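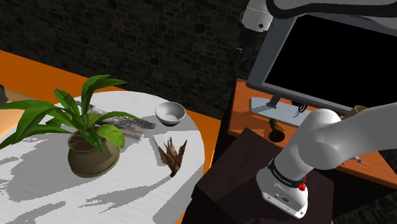

4.3 Setting Up Watering Schedules

The Wadell controller stores up to 13 schedules. Each schedule applies to one valve. Schedules are kept in memory when the power is off, but the clock is not.

Before you start, set the clock (section 4.1) and open the main supply tap.

1. Press and hold MENU until the display shows PROG.
2. Turn the dial to the schedule number and press OK.
3. Select the valve. Valves that have not been paired are shown with a dash.
4. Enter the start time, then the run time in seconds.
5. Set the flow limit. The factory setting is 100 percent.
6. Press OK twice to save. The display returns to the clock.

To delete a schedule, set its run time to zero and save.

Note: Two schedules with the same start time run one after the other, lowest number first. The second start time is not changed in memory.

Note: Joler drip heads need firmware 2830 or later. With older firmware, the flow limit is ignored. See section 7 for the update procedure.

CAUTION: Do not run a valve with the supply tap closed. The pump can overheat. If error 3679 appears, disconnect the power, open the tap, and wait five minutes before restarting.

CAUTION: Keep the controller housing away from standing water. Use only the power adapter supplied.

4.4 Testing a Valve

1. From the clock display, press TEST.
2. Select the valve and press OK. The valve opens for eight seconds.
3. Check the hose connection for leaks.

Revised February 2021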